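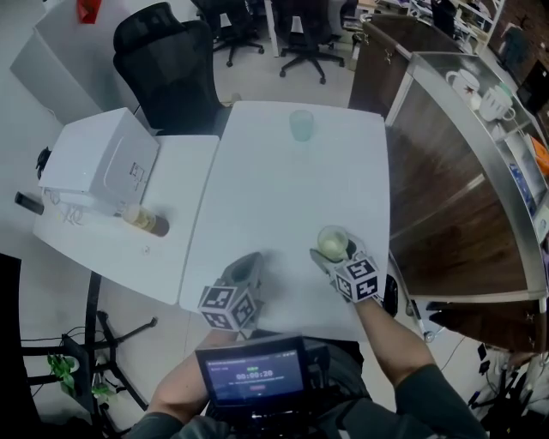 Dos vasos, dos pinzas y un cronómetro en el segundo veinte.

Las pinzas Fimau, a prueba: doctorarse en mover un vaso

Por Bastien Brunet
24 de septiembre de 2026

Llevo media vida oyendo que el robot doméstico llega el año que viene. Mi padre lo esperaba para que le cortara el césped, y al final se lo corté yo, cobrando en helados. De modo que cuando me ofrecieron probar las pinzas de mano Fimau acepté sin muchas ilusiones y con una lista de tareas bastante mezquina: servir agua, recoger la mesa, doblar un trapo, cerrar un táper. Lo que hace cualquiera mientras habla por teléfono.

Aclaro qué se compra, porque el nombre despista. Las Fimau no son un robot. Son dos pinzas grises que uno se pone en las manos, con un cubo blanco de marcadores en blanco y negro encima de cada una, y una pantallita que va atada al pecho con el tiempo de la toma. Uno hace la tarea, el sistema registra los movimientos y con eso se entrena después un brazo mecánico. El brazo se compra aparte. Es decir: de momento, el que friega sigue siendo usted, con la diferencia de que ahora friega con pinzas.

Puesta en marcha

El manual propone empezar por una mesa despejada y objetos que no rueden. Es un buen consejo y tardé una tarde en hacerle caso. Las correas se ajustan bien, aunque la de la mano izquierda hay que apretarla con los dientes si uno está solo, y la del pecho se sube en cuanto uno se inclina. La pantalla se lee de maravilla mirando hacia abajo, postura que mi cuello ha calificado con más severidad que yo.

La calibración es rápida cuando sale a la primera. Cuando no sale, el programa informa de un «error de referencia» y ofrece dos botones, Reintentar y Cancelar, que en mi caso produjeron el mismo resultado hasta que reinicié el portátil. La versión de febrero, según las notas que acompañan al programa, arreglaba esto. Quiero creer que antes era peor.

El vaso

Coger un vaso de cristal con algo dentro parece una tontería. Con las Fimau puestas se descubre la cantidad de cosas que hacen los dedos sin consultarnos. La yema avisa de que el vidrio resbala, la muñeca corrige, el meñique se mete debajo por si acaso. Aquí no hay yema ni meñique. Hay dos dedos curvos que abren y cierran, y una especie de fe.

El vaso de plástico es más llevadero, porque perdona. Eso sí, si se aprieta de más se ovala, y un vaso ovalado lleno hasta arriba es una fuente. Con el cristal ocurre lo contrario: no se queja hasta que se va. Acabé desarrollando un agarre bajo, lento y algo ceremonioso, como de camarero en su primer banquete. Me dicen que ese es justo el tipo de movimiento que le viene bien al brazo para aprender. A mí me vino bien para aprender dónde guardamos la fregona.

Verter es otra liga. Inclinar el vaso es fácil; parar de inclinarlo a tiempo, con el codo en alto y las correas tirando, ya no tanto. Lo conseguí con regularidad al segundo día, siempre que el vaso receptor fuera ancho y mis expectativas, estrechas.

Lo que hace luego el brazo

Para esta parte recurrí a Hok-lam Man, que tiene un brazo Kan montado en su taller de Stindstead y más paciencia que yo. Le llevé 275 tomas de vasos: cogerlos, moverlos, dejarlos, vaciar uno en otro. Dedicamos un fin de semana a entrenar y a comer empanadas.

El resultado me dejó más impresionado de lo que pensaba admitir. El Kan coge un vaso vacío de una mesa limpia y lo deja donde toca casi siempre. Lo hace despacio, con una pausa antes de cerrar los dedos que recuerda a alguien buscando las gafas, pero lo hace. Con el vaso medio lleno también cumple, si no se le cambia la luz. Al vaso lleno le tiene el mismo respeto que yo, y derrama en el mismo punto del recorrido, detalle que Hok-lam encontró fascinante y yo tomé como un ataque personal. Ha aprendido de mí. Habrá que asumirlo.

Luego probamos con un vaso que no había visto nunca, uno de tubo, alto y con el culo gordo. Lo agarró por arriba y lo acostó con delicadeza sobre la mesa. Con una taza se quedó pensando. Movimos la mesa un palmo y hubo que repetir parte del trabajo, o sea, más tomas, más correas y más cuello.

El trapo prefiero no comentarlo. El táper lo abrió, pero lo de cerrarlo lo terminé yo.

¿Y en un taller de verdad?

Es la pregunta que más me han hecho, y la respuesta es algo mejor que en casa. En un puesto donde la pieza es siempre la misma, la mesa está atornillada y no pasa un gato, este sistema tiene sentido. Hok-lam lo usa para cargar tapones en una bandeja y calcula que le ahorra la parte más tediosa de la mañana. «No es rápido, pero no se aburre», me dijo, mirándome a mí, que llevaba un rato bostezando.

Una cocina, en cambio, cambia a cada hora. Siempre hay un plato donde antes no lo había, alguien ha comprado vasos nuevos, la encimera está mojada. Mientras enseñar cada variación cueste una tarde, poner la mesa a mano seguirá siendo un negocio imbatible.

Lo bueno

Las pinzas están bien rematadas y aguantan golpes (lo sé). El programa guarda cada toma sin pedir nada y permite borrar las malas con un solo toque, función que usé con generosidad. La batería de la pantalla me duró las jornadas enteras.

Lo malo

Las correas, para empezar. El peso, que a los diez minutos no se nota y a la hora es lo único que se nota. La traducción del manual, que llama «huésped» al usuario y me hizo sentir de visita en mi propia mesa. Y el precio: 310 euros el par en la tienda de Clamstead donde las pedí, sin brazo, sin soporte y sin funda. Un lavavajillas de segunda mano sale por algo parecido y viene ya entrenado.

Veredicto

Si tiene un brazo en el taller y una tarea repetitiva, cómprelas y pida a alguien que le ayude con la correa izquierda. Si lo que busca es que le recojan la mesa, espere. Yo me las quedo un par de meses más, porque Hok-lam quiere intentar lo de la taza y le he prometido otra tanda de tomas, esta vez por el asa.

Nota: 3 sobre 5.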